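The Ferry Clock

The clock at the Mera landing ran 11 minutes slow, and the people who used the ferry had built their lives on it. They left their kitchens late and arrived on time. Nantana Srisuk had sold tickets under it for 16 years.

In April the company sent a man to fix it.
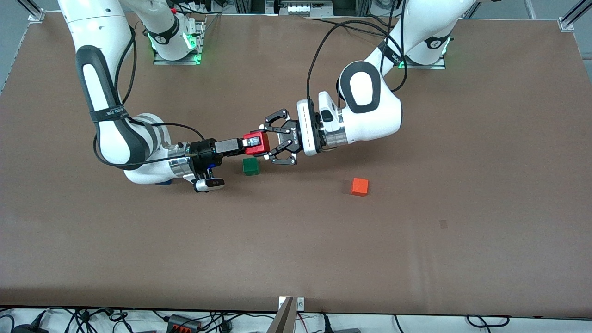
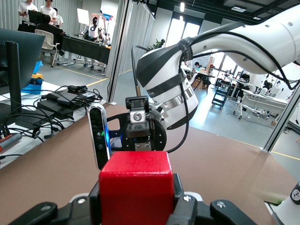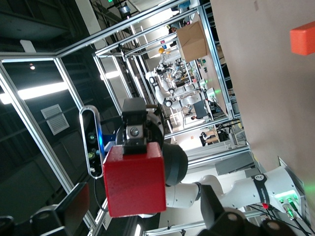 His name was Man-lok Chu. He came over on the morning boat with a canvas bag and a folding ladder, and he asked her where he could get coffee.

"Sombatkul's, up the hill," she said. "But they don't open until the clock says seven."

"It says ten to."

"Then you have ten minutes."

He set the ladder against the wall and climbed up. She watched him take off the glass and hand it down to her. It was heavier than she expected. She put it on the counter next to the ticket roll and wiped it with her sleeve.

"Who set this?" he asked.

"My father. He worked the window before me."

"He set it wrong."

"He set it by the boat," she said. "The boat was slow then."

Man-lok didn't answer. He had a small screwdriver between his teeth. Two women came in for the seven o'clock and stood looking up at him. One of them asked if the ferry was canceled. Nantana said no and sold them their tickets.

When they had gone out to the dock, he came down two rungs and sat there.

"I can move the hands in a minute," he said. "I'm supposed to. There's a form."

"What does the form say?"

"It says, was the clock corrected, yes or no."

"And what happens if it's no?"

"They send somebody else in the fall."

She thought about Mrs. Pran, who timed her husband's pills by the horn, and the boys who ran down the hill every morning with their shoes untied. The captain of the Irosis looked in through that window before he cast off. He had never owned a watch.

"The works are dirty," Man-lok said. "I could clean them. That takes most of the day."

"The last boat back is at six."

"By which clock?"

"That one," she said.

He went up the hill for his coffee. He came back with two cups and set one on the counter, well away from the glass. Then he climbed up again and began taking the works apart, and he passed the pieces down to her one at a time. She laid them in a row on an old timetable in the order they came.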